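Teltdale workshop notebook – Saker cell, bench 2
April, entry opened 9:40

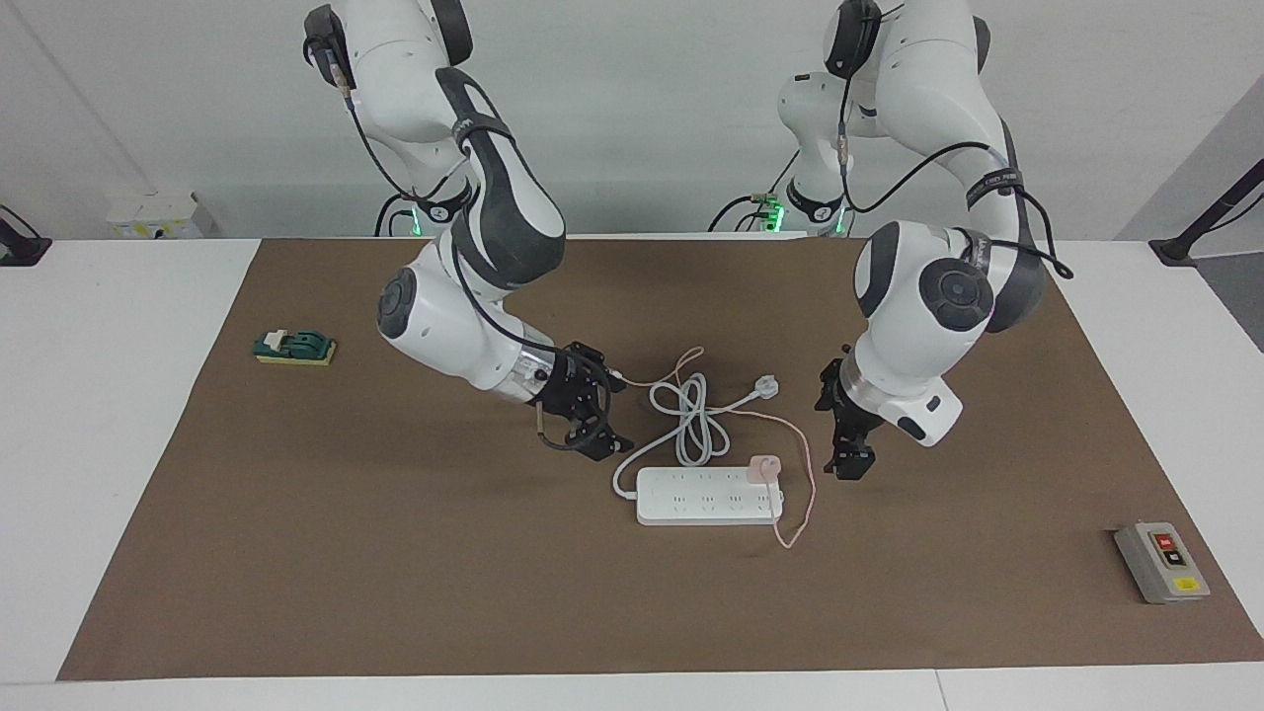
Bench 2: both arms over the mat, power strip at center, control box at lower right.

The cell is assigned to cord handling for the Hirndale returns line. Of the 67 returned strips listed for this batch, 61 are to pass through the cell and the remainder stay with hand inspection.

Staffing has been revised accordingly. Two operators previously shared the plugging and coiling work across the full shift. One now supervises the cell and records faults; the other has moved to final electrical test, where the backlog stood at 17 units this morning. Lizelle Rampersad has asked that the two posts rotate every 5 days, so that both operators keep their hand skills and their test certification.

Wrist strain reports are to be logged separately from now on – the earlier sheets do not distinguish coiling from packing.

Open: Mathias fault codes still need plain wording for the night shift. Draft list to L.R. before the April review.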